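Giving up the big shop (sort of)

January 31, 2023

So we have got to the end of January and I have not set foot in a big supermarket since New Year's Day. I said I'd report back, and a few of you have been nagging me in the comments, so get yourself a cup of tea because I have gone on a bit.

The plan, if you missed it, was to stop doing the enormous weekly shop and buy everything within walking distance. We have a greengrocer, a butcher I'm slightly scared of, the little Wieser bakery on the corner and a mini market that sells everything from lightbulbs to halva. I used to drive straight past the lot of them! Every week I'd come home with nine bags, and every week I'd throw out a bag of salad that had turned to soup.

First the money, which is what everyone asks about. I set myself 50 pounds a week for food for the two of us, and I went over it in the first week and the third. The third was entirely down to cheese. The other two I came in under, and in one of those I had 4 pounds left and spent it on a custard slice, so I suppose that counts as food as well. Bread costs more at Wieser's, no getting round it, but I eat it down to the last crust, even when it's gone a bit hard and needs toasting.

Vegetables are much cheaper than I thought. I had it in my head that a greengrocer was a treat, like a florist. I got a swede the size of my head for next to nothing and we were eating it for days (mash, soup, more mash, a curry that was a mistake). You do have to cook what's there, though. I went in wanting aubergines and came out with leeks, and that has happened so many times now that I've stopped writing down actual vegetables and just put "veg" on the list.

The walking I've loved and hated. It's 20 minutes there and back if I don't stop to talk, and I always stop to talk. Barbara Czarnecka from the allotments caught me outside the butcher's and I learned a very great deal about blackcurrant pruning while my feet went numb. I've since bought one of those tartan trolleys. I held out for a fortnight out of vanity, then carried potatoes and milk up our hill in sleet and ordered one that evening. I adore it. I'd take it on holiday.

The thing I hadn't thought about was all the stuff that isn't food. I used to just chuck it in with everything else - washing powder, bin bags, birthday cards, socks, the lot. You forget how much of your house came from the middle aisles.

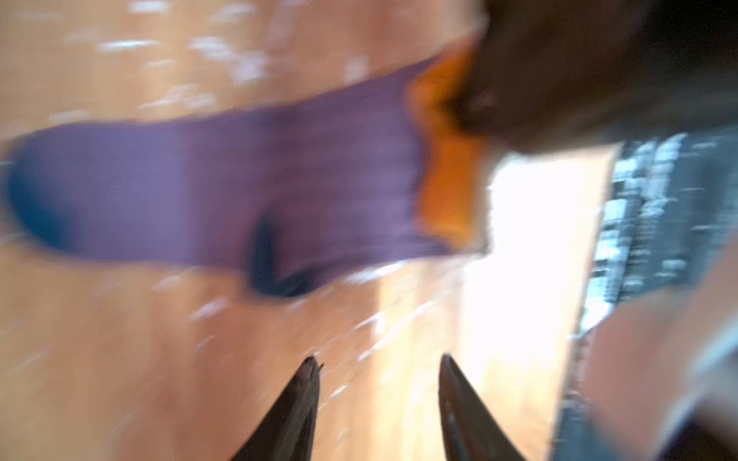

The mini market does washing powder, but only one kind, and it smells very strongly of what I can only describe as a swimming pool in a pine forest. I've got used to it. For cards I go to the charity shop, where they're all slightly odd and much better for it. Bin bags I had to ask round about, and Ro-un Han at number 27 told me the hardware shop behind the station sells them off the roll, along with string and birdseed. I've lived in this town for years and didn't know we had a hardware shop behind the station. I went in for bin bags and was in there until they turned the sign round.

Will I carry on? Mostly, yes. I'm letting myself do one big shop in February for the heavy and boring things, tinned tomatoes and loo roll and so on, as the trolley has its limits and so does my back. Everything else stays on foot. I'd miss the bakery now, and the butcher said "all right" to me last week, so I feel I'm getting somewhere.

If anyone has a recipe for swede that isn't mash or soup, please leave it underneath. I've bought another one.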